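# Bench tips for the home anatomy shelf

Small stuff I've picked up from keeping slides, bones and a very handled brain model in a spare room in Dimdale.

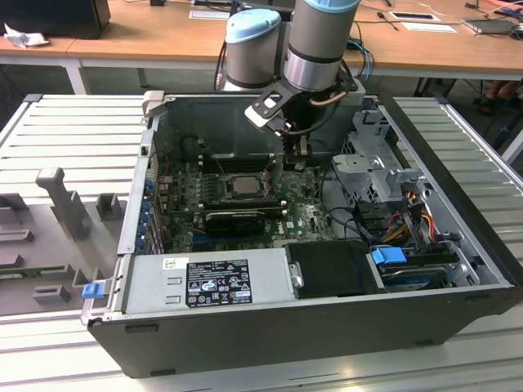
*Desktop tower on its side, panel off, processor and memory slots facing up.*

**Store slides flat.** Mine used to stand on edge like little books, and on the newer ones the coverslips slowly slid downhill while the mounting medium was still soft (one slice of sheep cerebellum ended up half bare, and I'm still sore about it). Now anything freshly mounted lies in a tray for a week before it moves into a Woltico box, and the box itself lies so the slides are level.

**Keep stained slides in the dark.** My windowsill set faded to a sad pale pink in one summer. Same slides, same stain, kept in a drawer: still lovely.

**Label in pencil.** Frosted end, soft pencil, pressed firmly. Alcohol takes permanent marker right off -- ask me how I know! If a slide has no frosted end, I use a paper label and write on it before it goes on the glass.

**Number first, describe later.** I have 359 slides in a notebook and every one has a plain number on the glass and the long version on paper. "Rat hippocampus, coronal, the good one" doesn't fit on a slide. I tried.

**Wipe oil off the lens the same day.** Lens paper only, one light pass, fresh bit of paper, another pass. Then put the dust cover on, even if you're coming back after dinner. Kitchen towel feels soft and it isn't, so please don't.

**Wash plastic models in the sink, with dish soap.** Lukewarm water, a soft toothbrush for the grooves, then upside down on a dish rack overnight. Take the pieces apart first or water sits in the peg holes. Never acetone, and I'd test alcohol somewhere hidden before wiping a painted model with it. The arteries on my old one went sticky and took a fair bit of lint with them.

**Loose pegs.** The pegs that hold the two halves of my brain model together wore down, and the frontal lobe kept dropping on the rug. One wrap of plumber's tape on each peg fixed it. Magnets are nicer but you have to drill, and I'm a coward with a drill.

**Small bones go in a tackle box.** My Funeo one has 26 compartments and I've filled every last one. A bit of cotton under the ear bones stops them from rattling around. Put the name on the bottom of each compartment as well as on the lid, since lids get swapped.

**Don't boil or bleach bones.** Boiling drives the grease in and bleach makes them crumbly and chalky. I soak mine in warm water with dish soap and change it when it goes cloudy, which for a greasy skull can take weeks. Ordinary 3 percent peroxide from the drugstore is enough to whiten them afterward. Gloves on, lid resting loosely, never screwed tight.

**Loose teeth.** They will fall out. Tip the skull over a tray when you rinse it, and put a strainer in the drain anyway. A dot of white glue holds a tooth in and lets go again in water if you've put it in backward.

**Dusting.** A clean makeup brush for the skull, a rubber bulb blower for the microscope. I do the whole shelf on Sunday with the radio on and it's the best part of the week!

Next on my list is a better way to store the big paper charts, which are living behind the wardrobe at the moment and curling badly.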